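News > Books & Reviews

Trillow resets its reader star ratings

16/02/2025

Book site Trillow is changing how stars get worked out. Titles with under 100 ratings now show no average at all — just the reviews.
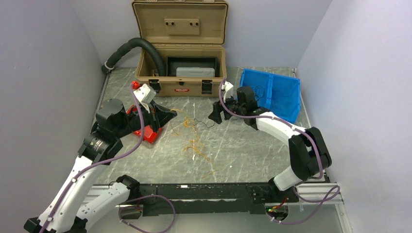
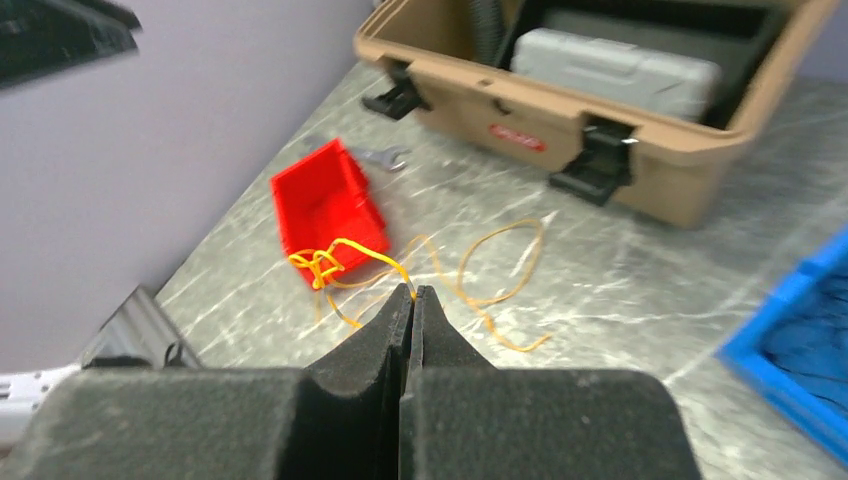 Top, an open tan case with black latches; bottom, yellow cord by a red bin.

Already pulled: 3,435 ratings, most of them on two Plomura paperbacks. Publisher Cirkent says it wasnt told first. Wants them back by May. Reveiwers in Cáceres lost theirs too. No word yet on appeals.

2 comments · 2 shares

© Trillow Watch | Contact | Back to top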